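Gaete opens orders for Ukari tabletop manipulation kit 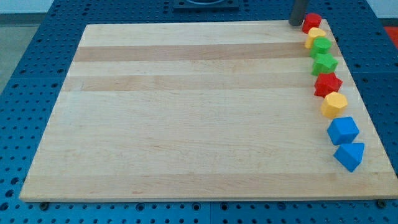
Gaete has begun taking orders for Ukari, a benchtop package for laboratories and training departments that already own a robot arm and want a fixed set of handling tasks to run on it. The kit consists of a work board, a set of plastic shape blocks, mounting hardware for a perforated table, and a software license covering task scripts and logging. It is sold without an arm. The company's reference layout puts the board on a blue table with a regular grid of holes and starts the blocks in a line down the right-hand edge, from a small red cylinder at the far end to a blue triangular prism at the near end, so that the left and center of the board are free for placing. A script may begin from that line or from any other arrangement the user has stored.

The list price is $3,964 for a single station. That includes one year of software updates. A replacement block set costs $48, and a second board with hardware costs $479. Deliveries in North America are scheduled to start in November, with orders filled in the sequence received.

According to Myfanwy Hughes, product manager at Gaete, the kit was put together after customers of the company's fixture business asked for a task surface that could be returned to the same position after being taken off the table. "People were taping a board down, running a week of trials, and then moving it to clean up," Hughes said. "After that the numbers from the two weeks could not be compared. We sell fixtures, so we treated it as a fixture problem."

The board in the kit is made of pale maple strips with darker bands. Gaete tested a molded surface as well and kept it as an option for customers who wash down their equipment. The blocks come in four colors, with two blocks of each: red, yellow, green and blue. Three of the shapes are plain cylinders, which can be gripped from any side. The others, among them a cube and an octagonal prism, have flat faces, and the gripper angle has to be chosen to match.

The software, called Skasirden, runs on a separate computer and talks to the arm controller over Ethernet. Version 1.0 contains 200 task scripts. Most are single pick-and-place moves. The longer ones sort by color, rebuild the starting line in reverse order, or move a block to a marked position and back again until the user stops the run. Each attempt is logged with start time, end time, commanded position and a pass or fail entry. The pass or fail entry can be made by an operator or taken from a camera supplied by the user. No camera is included.

Vitalii Kravets, who wrote most of the scripts, said that the prisms account for a large share of failed grasps in Gaete's own trials. A parallel gripper that closes on two corners of a prism tends to turn the block before it holds it, and the block is then released at the wrong angle. Skasirden records the commanded angle but does not correct it. Kravets said a correction step is planned for a later version - no date has been set.

An early unit has been in use at Gulton, a contract training center that runs courses for maintenance technicians. Jolanta Zawadzka, who heads the automation course there, said installation took one afternoon, most of it spent on the network settings. She rated the mechanical parts as good and the manual as thin. "The section on teaching the board corners is half a page," Zawadzka said. "A student who has not done it before will need help." She also asked for a log format that opens directly in a spreadsheet. Gaete has since added CSV export.

Banafsheh Rezaei, an instructor on the same course, uses the shorter scripts for first-day exercises. Students teach the corners, run one cylinder move at low speed, then repeat the run with the cube. Rezaei said the scripts are easy to edit but that error messages refer to line numbers only, with no description of the fault.

Drivers for three arm families are included in the license. Other arms can be connected through a generic interface, for which the customer must write the motion calls. Gaete offers paid support for this work, quoted per job. Payload is not a limiting factor with these blocks, but the arm must be able to reach the full board from its mounting point, and the company recommends checking this against the drawing before ordering.

The warranty is one year on hardware and excludes blocks. Boards that have been drilled or sanded are not accepted for return.

Marit Wikström, who handles sales for Gaete, said quotes issued before April 27, 2018 at the pre-order price remain valid for 30 days. Customers with the older Gaete table should request the adapter plate, supplied at no charge if it is listed on the original order.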